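Ticket 281: Recipe site search returns nothing for two-word searches
Product: Tultudum recipe manager, self-hosted
Status: Resolved
Opened by: Stubbs kitchen club

First entry, 9:15 am
Hi all! First off, we love Tultudum. We moved nearly 3,000 recipes into it in June and the club has been cooking from it ever since. One snag: searching for a single word works great (try "lentil" and you get pages of soup), but any search with two words comes back empty. "Lentil soup" gives zero results, and we definitely have lentil soup!

Tried so far:
Logged out and back in
Another browser
Quotes around the words
Restarting the server
Same result every time.

Reply from Stullard support, 10:40 am
Thanks for the clear write-up, that saves a lot of back and forth. Which version are you on, and did you bring the recipes in with the Lisier import tool or by hand? Also, please go to Settings, then Search, and tell us what it says next to "Word separator."

Reply, 11:05 am
Version 2, and yes, the Lisier tool (so fast, by the way, the whole lot was in before lunch). Word separator says "underscore." I don't remember ever touching that!

Reply from Stullard support, 11:30 am
There's your culprit. The Lisier tool writes underscores between words in titles, then it's supposed to switch them back to spaces when the import finishes. If the browser tab gets closed early, the last step never runs. Set the separator to "space," save, then click Rebuild Index. Leave the page open until the green bar fills up. With your collection, allow 30 minutes.

Reply, 1:20 pm
Rebuild done and "lentil soup" is back, along with "apple cake" and "black bean chili." So happy!

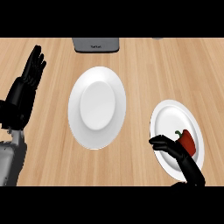 One small leftover: recipes with a hyphen in the title, like "no-knead bread," only show up if I type the hyphen. Is there a setting for that too?

Reply from Stullard support, 2:10 pm
Yes! Same page, a bit lower down, check "Treat hyphens as spaces." You'll need one more rebuild afterward. Your tags and ratings won't be touched.

Reply, 3:00 pm
Works both ways now, with and without the hyphen. I've added the steps to our club notes for the next big import. Please go ahead and close this one, and thank you for the quick help!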